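Threads > Moving & Housing > Saved

Day 2 of packing up the Furnival Street apartment and I have opinions about moving quotes, so buckle up.

I called two movers for the exact same trip out to Derkholm. One said $265. The other said $746!! Same stairs, same couch, same me.

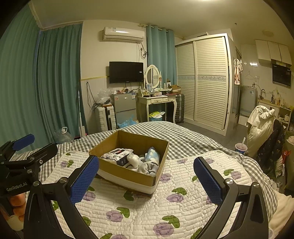 The cheap quote leaves out stairs, tolls and anything over an hour of loading (ask me how I know). So get it in writing, and ask what counts as a "box" too. An open one with a stuffed toy riding along inside, like mine on the bed, got me a long pause on the phone. They want flaps taped. Fine.

Also, deposits. Flakex wanted half up front, and I said no thanks and kept dialing. 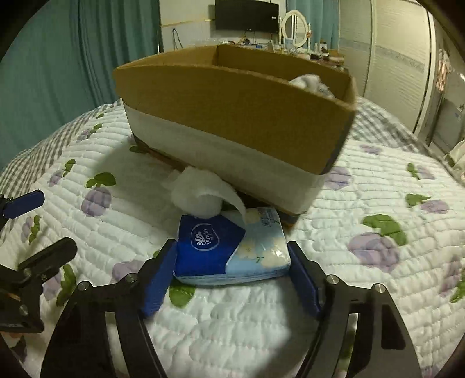 Cameron Kinnear replied that half up front is a walk-away, and that a card beats cash every time if you have to dispute it later. Yes to both! I'd add: read the cancellation part. Mine was on page 2 in tiny gray type.

Ended up booking Sirkovley, the $746 people, stairs included.

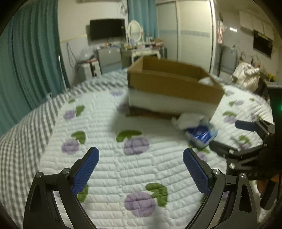 They knocked a little off when I said I could do a morning in the middle of the month, so ask about that. Will post the final bill when I get it.

Related threads
Renters insurance, the short version
Getting your deposit back
Couch vs. stairwell

Last updated April 11, 2019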